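Im Juni war ich beim Tag der offenen Tür im Technikum Dornmont, und ich wollte eigentlich nur kurz reinschauen — am Ende blieb ich bis halb fünf!

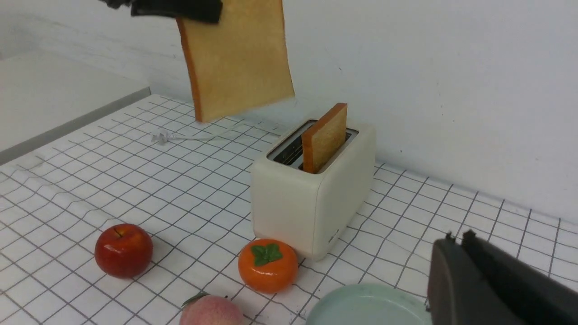
Am besten gefiel mir die Robotik-AG aus Vindstead, die dort ihr Frühstücksprojekt vorführte. Geübt wird das Greifen, und Brot ist fies, weil es so leicht knickt. Eine Scheibe hing schon oben im Greifer, die zweite steckte noch im cremefarbenen Toaster. 70 Versuche wollten sie an dem Tag schaffen (ich bin vor dem Ende gegangen).

Parken kann man in der Prukmont-Straße.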